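Trundard 57 Practice Net

The Trundard 57 is a freestanding cricket net for backyards, school ovals and club training nights. It goes up on grass, turf or concrete and packs down into one carry bag. Most people use it for throwdowns and front-foot drives off a tee, but it will take full-paced bowling if the stumps are set well forward of the mesh.

The poles are galvanised steel with push-button joints. The mesh is knotted, 500 grams per square metre, and clips on with hooks instead of ties. Two adults can have it standing before the kettle boils, though allow longer the first time while you sort out which pole goes where. 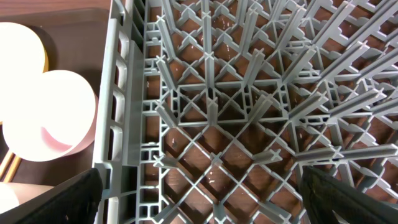 We also stock the Dresik ball return, a sloped mat that slides under the bottom edge of the net and rolls the ball back towards the batter. It suits leather and synthetic balls. Tennis balls tend to stop halfway on the rough side, so turn the mat over for those.

Hema Nair coaches juniors and has had two of the nets since July. She sets them side by side, one for spin and one for pace, and leaves the poles up between sessions. If you do the same, take the mesh down in strong wind – it catches more than you would expect.

Specifications
Packed weight: 57 kg
Mesh: black, knotted, UV treated
Ball speed: up to 200 km/h
Pegs and guy ropes: included
Stumps: sold separately

Price: $492 including GST. The ball return is extra.

Spare hooks, poles and mesh panels are kept in stock. For club orders, ask for Leonardo Marras in the shop. Returns are accepted on unused nets in the original bag – please keep the receipt.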